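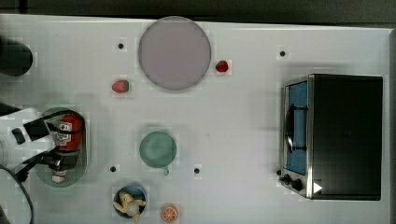

Play kitchen table, Dutby room: toaster oven, plate and toy strawberries.

Tabletop Inspection, Play Kitchen Set
Site: Dutby
Date: August 5, 2024
Form 638

1. Table surface
Check for chips, stains and raised edges. Run a cloth over the whole top.
Result: Pass.
Comment: The small black spots are part of the top. Do not scrub them with abrasive pads.

2. Toy food and small dishes
Compare each item with the Vurnley parts list. Squeeze soft pieces and reject any that split. The fries stay in the blue bowl.
Result: Pass.
Comment: The orange piece has no bin label. Add one.
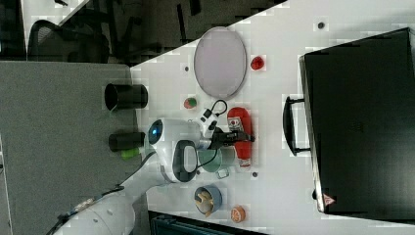
3. Bottles and trays
Confirm that the ketchup cap is tight and the label is not peeling. Trays with holes get a second look at the rim, as cracks start there.
Result: Pass with comment.

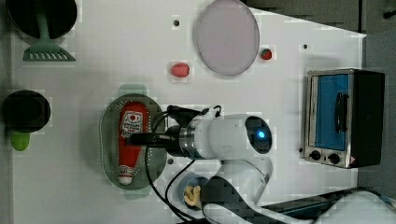 A bottle left lying in a tray is acceptable during use. At close, stand it upright on the table and hang the slotted spatula on the Poltow rail. The rail screws were last tightened in May.

4. Oven
Open and close the door. Check that both knobs are secure and the warning label is legible.
Result: Pass.
Comment: Keep loose toys off the top.

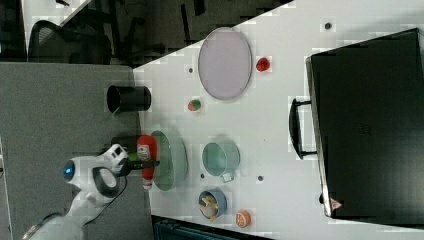

5. Table edge and floor
Move round items such as cups and fruit away from the edge. Keep the carpet clear.
Result: Recheck in 2 weeks.
Comment: Black cup on its side near the edge. Set upright.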